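Table Linen and Folding Corner: Frequently Asked Questions
Pallovetti Home Textiles, Vendham shop

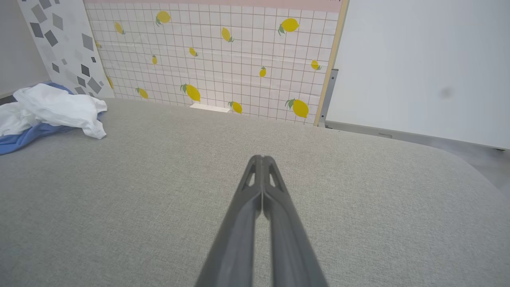
Please read these answers before you write to us. Many questions come every week and most of them are the same.

Which cloth should I choose for a folding table?
We recommend a light gray fabric with a fine, even weave. White cloths are easy to see on it, and blue ones also. A strong pattern under your hands makes it difficult to find the edge of the cloth.

Can I have the lemon pattern for my own wall?
Yes. The design with yellow lemons and small green leaves on a grid is called Flalel, article 403. We sell it as a printed board. It can be wiped, but please do not put it in water.

My cloth has many creases. Must I iron it before folding?
Not always. Shake it two times, lay it on the table and smooth it with the flat hand from the middle to the corners. For a dinner table I would iron it, for the kitchen drawer I would not.

May I wash white and blue cloths together?
The first three washes should be separate. After this, you can wash them together at a low temperature. We had one customer with very pale blue napkins, and she was not happy.

Does the table cover fit a table with rounded corners?
The Hendricks cover does. It is sewn for a rounded corner and the fabric should lie flat there. If your table has square corners, please order the other model, because the Hendricks will pull.

How long is the cover?
The standard size is 171 cm long and 65 cm wide. We can cut it shorter, but a cut cover cannot be returned.

How do I return something?
Send it unwashed within 30 days and write the order number on the paper inside. For questions about a return, ask for Nosipho Dlamini at the shop.

Answers last checked: 24 December 2025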